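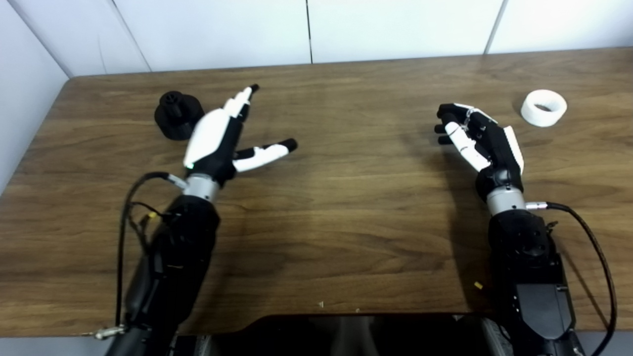 Galería: la mesa, la pared y la pieza negra

Momum nos dejó la sala blanca por 3 días y en Durán nos habían advertido de que no esperásemos gran cosa. Tenían razón a medias. No hay ventanas con vistas ni plantas de oficina, pero hay una mesa, y a la mesa le hemos cogido cariño. Van unas notas para quien no pudo venir.

La mesa
Madera de un marrón cálido, con unas vetas que merecen más atención de la que recibieron. En el pedido a Baritz ponía «superficie de trabajo», que es como llamar «líquido» a un rioja. Sobre ella se ha discutido de todo, incluido si se podía merendar encima. No se puede.

La pared
Paneles blancos y lisos con juntas verticales muy finas. Al segundo día uno ya tiene junta favorita. La mía es la más cercana al centro – la de la derecha me parece que se esfuerza demasiado.

El rincón
Donde la pared lateral se encuentra con la del fondo hay algo de sombra. Es lo más parecido al misterio que ofrece el local, y se agradece.

La pieza
Negra, impresa en 3D, de base ancha y con la parte de arriba más estrecha. En el inventario de Orico figura con el número 1587 y sin nombre, así que hubo votación: ganó «el sombrero» por 2 votos a «la chimenea». Yo sigo diciendo «el tapón» y me siguen corrigiendo.

Lo que queda
En junio volvemos con más piezas y, si el presupuesto lo permite, una silla cómoda. Quien quiera copias en papel puede pedirlas en el mostrador de Durán; se imprimen 100 y las del año pasado todavía sujetan una puerta.

Publicado el 2026-02-24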